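Gritalden project notebook, kitchen task group
5 December 2019

Still on the chopping task. The club voted for it over my objection, and I'm writing the objection down again so it's in the book. Stostley got their arm to push blocks into a tray last April and called it food prep. I don't want us doing the same thing with a knife taped on.

Plan as agreed: 100 demonstration clips by hand, label them, train, then try it on the Rana arm with foam cubes. We have 18 clips I'd call usable. The labels don't agree on when a cut starts. Two of us marked the same clip and got different answers, so I don't trust the rest either.

What bothers me most is the left hand. Everybody talks about the blade, but fingers spread over a diced pile with the thumb up by the back of the knife is a lot of contact to hand to a 2-finger gripper. The glare off the black counter won't help the tracking.

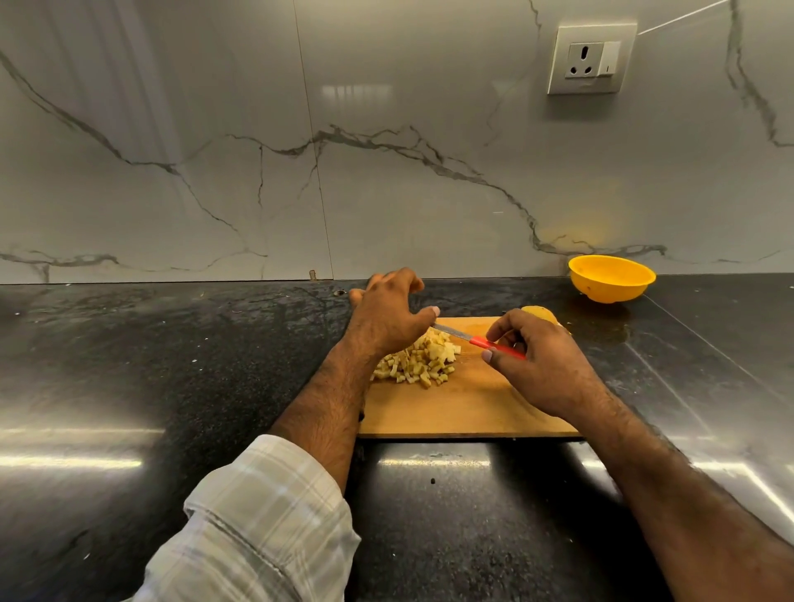 To do before the Clustlow meet

- Write one rule for "cut start" and relabel all 18.
- Try a matte mat under the board. I doubt it fixes much.
- Separate the holding hand from the cutting hand in the labels.
- Foam only. No real blade on the arm until I see it stop on command.

If the relabel still disagrees, I'm asking to switch to scooping.

2 comments | 0 shares
Contact the club | Back to top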